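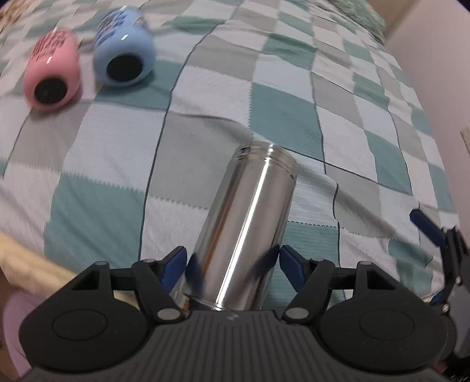

Re: [gripper-users] Left jaw closing late on shiny cylinders

Category: Hardware faults > Hand-held grippers

Hi all,

Sigita Raudsepp wrote:
> We've had the left jaw lag on one of our Sovari hand-helds since January.
> It only shows up when the thing being picked is round and metal. Soft stuff
> is fine, boxes are fine. Width reading says closed, the jaw says otherwise,
> and the steel bottle goes rolling. I swapped the cable and it made no
> difference. Has anyone else seen this before I pull the whole linkage apart?
> I'd like to avoid that if I can, last time I lost a pin in the carpet.

Sigita, please don't pull the linkage apart yet! I think we have the same fault, and I spent most of a week going down the wrong road with it, so maybe I can save you the trip.

We do our pick-and-place recordings on a bed with a checkered cover, two grippers, one in each hand, and the objects are the usual household junk -- a stainless container and a couple of bottles, a pink one and a light blue one. The bottles never gave us any trouble. The steel one got dropped over and over, always the same way: it would start to lift, then swing toward the left fingertip and slide out neck first. My first thought was that the mirror finish was messing up the tracking (we'd had a lot of glare off it, long white streaks all down the side), so I wasted two evenings moving lamps. Then I blamed the cover, because a cylinder lying on its side on a wrinkle wants to roll downhill. I ironed the cover. Yes, really. Still dropped it.

What finally got me somewhere was going through the log instead of fiddling with the room. Out of 3542 closes there were 13 where the width reading hit its target before the motor current came up at all. In other words the encoder thought the jaws were on the object and they weren't touching it yet. Every one of the 13 was on the steel container. I guess the soft and boxy things just forgive you for a few millimeters, and a smooth round thing won't.

So I took the fingertips off (only the tips, the arms stayed put) and wiggled each link by hand. Right side, nothing. Left side had a little click in it down at the lower pivot, under the round cap. The screw under that cap had backed out nearly 2 turns. You can't see it from outside because the cap sits flush either way, and it sure felt tight when I squeezed the jaws together, because squeezing takes up the slack. You have to pull them apart to feel it.

I cleaned the thread, put a drop of the medium threadlocker on it, snugged it down and let it sit overnight. Then I re-zeroed the width with the jaws fully closed. Don't skip that part. I did the first time, and my readings were off in the other direction and I nearly started blaming the cable too.

Now the part I'm less happy about. Helju Kairys was on the right-hand gripper in our Skinham room when the screw on a different unit came all the way out, and that one let the arm fold back onto her thumb. Bruise, no cut, and she was back at it after lunch, but it pinched hard and she couldn't open the jaw with the trigger because the linkage had nothing to push against. She had to hit the power switch with her elbow. If you're using these with both hands full, please think about where your switch is! Ours used to be on the floor behind the person. It's on a cord at the waist now.

I reported both to the Chambi folks who did our last service and they've asked for the screw back, so I mailed it. No answer yet. If they send anything useful I'll post it. In the meantime we do a pull-apart check on all four pivots before every session, and anything that clicks goes in the red bin and doesn't get used, even if we're short.

Sigita, could you try the pull test before you do anything else and tell me which side clicks? If it's the left lower one again I'm going to start suspecting the assembly and not my luck. Also curious if yours went through the Kadholm depot -- both of ours did, and I don't want to make a fuss over nothing.

I can send the little script that finds the early closes in the log. It's ugly but it runs.

Cheers from the ironing board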